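Blog > Watching > TV Drama

Skarbridge, season two: I have notes

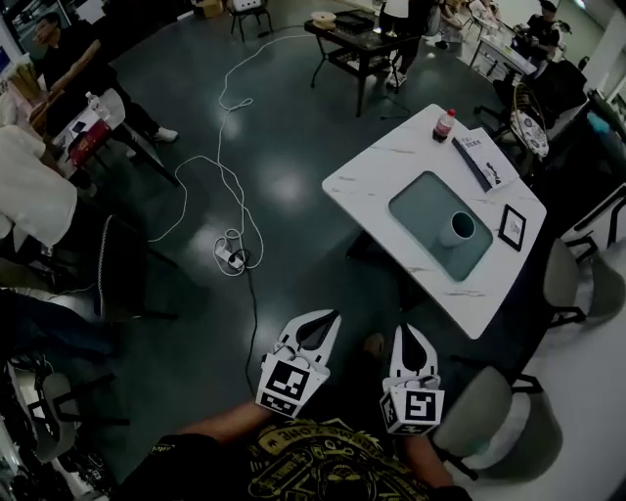 Red cola near the table's far edge, white cup on its tray.

15 Dec 2025

Print this post | E-mail this post

Finished it last night, way too late. Typing this before work so forgive the mess. Spoilers all the way through for season two of Skarbridge, you've been warned, go away if you're only on episode four.

OK. The Ilby hearing. I've watched a lot of courtroom stuff and I can't remember another show spending a whole hour on one witness who keeps changing her mind about what time she left the ferry. It should be dull. I was on the edge of the couch. The bit where Shih slides the timetable across and just waits! No music, no cut to the judge raising an eyebrow. She waits, the witness reads it, and you see it land. Best thing in either season.

Then the very next episode they blow it. Pekason (the firm, not the old man, though I guess also the old man) turns up with a box of letters that somebody found in a boathouse. A boathouse. We have been in that boathouse. Season one, episode three, they searched it top to bottom and made a big deal of finding nothing but rope. My friend Carmela Pastor texted me in all caps at that exact minute so I know it wasnt just me.

Carmela's theory is that the letters were planted by the younger Pekason and that's the season three hook. Maybe. I'd like to believe it. But the show plays it totally straight, everybody nods, the settlement gets doubled, and we move on to the wedding. If it's a clue they hid it so well it looks like a mistake.

The wedding. Too long. Nice dresses, I liked the fiddle player, but we get three speeches and two of them say the same thing. Meanwhile Shih is outside in the rain on the phone to someone and we never hear who. I rewound twice. She says "not before the thaw" and hangs up. That's it, that's your cliffhanger. I'm annoyed at how well it worked on me.

Things I liked, quick:

The new judge. Dry, tired, eats crackers on the bench. More please.

The opening credits, which are shorter now. Thank you.

Shih's terrible car. It finally died in episode six and I was sadder than I was about the brother.

The brother, sort of. His last scene was good, the four episodes before it were not. He says he's leaving town, he doesn't leave town, he says it again. By the third time I was ready to drive him myself.

Things I didn't: the harbor subplot, which had 13 episodes to go somewhere and went to a parking lot. Also the flashbacks. They've put this orange filter on everything from before the accident and it looks like soup. Season one did flashbacks with no filter at all, and we all kept up fine.

Somebody asked in the comments last time if you can skip season one. No. Well. You could skip the middle. But the Ilby case makes no sense unless you know why Shih quit the old office, and that's all in the first two and the last one. Watch those three if you're in a hurry.

Speaking of comments, the October post about the recasting is now at 1,274 views, a record for this blog by a mile, and 33 comments, most of them telling me I'm wrong. I said the new actor was too young to play the old man's partner. I take it back, partly. He's good. He's still too young. When he talks about "the early days of the firm" I keep picturing him in middle school.

Where was I. The ending. So Shih turns down the Pekason job, which we all knew she would, and then takes the desk in the Skarbridge office that used to be her dad's. No speech about it. She opens the drawer and the same broken stapler is in there from the pilot. I teared up over a stapler. Whoever in the props department hung on to that thing deserves a raise.

Overall better than season one, worse than the best hour of season one, if that makes sense. I'd put the hearing episode first, then the finale, then the one with the snowplow. The rest I could take or leave. No word on a third season that I've seen, and if they end it on that phone call I'm going to be a real pain to live with.

Going to rewatch the hearing tonight and look at the clock on the back wall. Carmela swears it jumps an hour between shots. Will report back if theres anything to it.

Print this post | E-mail this post

Recent posts
The recasting: I'm not happy
Skarbridge season one, the middle episodes, ranked by how much I looked at my phone
Legal shows where no one ever does any paperwork
Why does every TV lawyer live by the water
What I'm watching over the break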